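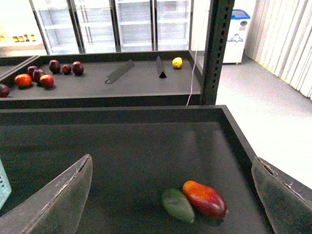
Two Grippers, One Fruit Aisle

Search this site Search Go

Last updated in March

Mango first. Always mango first, says Siriporn Prasertsri, and she has her reasons. A mango is heavy, slick, lopsided, and it bruises a day after you've forgotten you squeezed it. Put two side by side, a green one and a red one touching along their length, and you have what her crew at Rarka calls the couch problem. Two people on a couch. Get one up without bothering the other.

Rarka tests grippers for grocery companies that want robots restocking shelves at night. The shop floor is set up like a small market, gray shelf trays on slotted uprights, glass-door coolers along the wall, a chest freezer with a blue lid. Fruit goes on the trays. Arm rolls up. Somebody writes down what happens.

I came to see two grippers go head to head. The first is the Flaltovari, a plain two-finger design with stiff dark fingers that narrow to a point. The second, the Lelby, has soft rubber pads that fill with air. Same arm, same wrist camera, same controller. Only the hand changes, and the swap takes a few minutes with a hex key.

On paper the Lelby should walk away with it. Soft pads, soft fruit. Mervin Landry thought so too. He runs the arm and wrote most of the scoring rules, and he had the Lelby down as the winner before lunch on the first morning.

"Then we gave it plums," he says.

Plums are small. The pads are not. To close on a plum the Lelby has to get a fat cushion down either side, and if there's an apple in the way the apple moves. Sometimes the apple moves a lot. The pointed fingers slide into gaps the pads can't get near, wich matters on a crowded tray where the dark fruit is bunched up at one end and some of it overlaps. A lemon standing by itself? Either hand does fine. Nobody here gets excited over the lemon.

The numbers so far. 2,381 picks logged with the Flaltovari, 1,423 with the Lelby. The gap is mostly down time – the pads spring leaks, and a new set has to be checked before it goes back on. Landry won't give out success rates until both hands have run the same number. Fair enough. I asked three times.

He will talk about wear. The stiff fingers scuff. Pale lines show up along the edges, tips get chipped, and a chipped tip is a bad thing to press against a ripe mango. Prasertsri wants them replaced on a schedule. Landry wants to keep running them until the scores drop, because a store will do precisely that.

Then the camera. It rides at the wrist and looks out between the fingers, so the fingers are always in the view, and so is whatever light the shelf throws back. The tray floor has a slight shine. A soft band of light lies across it, and the older vision software, Zacharias, liked to treat bands like that as the edge of something. Version 2 is better. It still has trouble with dark plums on a dark gray tray, and I can't say I blame it.

Price-label holders are another headache. Dark triangles sitting in the middle of the tray, right where an arm wants to swing through. The Flaltovari goes around. The Lelby, being wider, has to go over, and going over adds time to every single pick.

So which one would they buy? Prasertsri says the Lelby for mangoes and the stiff fingers for all the rest, which means two hands or a tool changer, and tool changers aren't cheap. Landry says stiff fingers, thin rubber sleeves on the tips, done. He's ordered sleeves. They were supposed to be there by 9 the morning I visited and they weren't.

We ate a mango around noon, one that had been dropped too many times to count for anything. It was good. A little mushy at teh narrow end.

We use cookies to remember your settings. Accept Manage choices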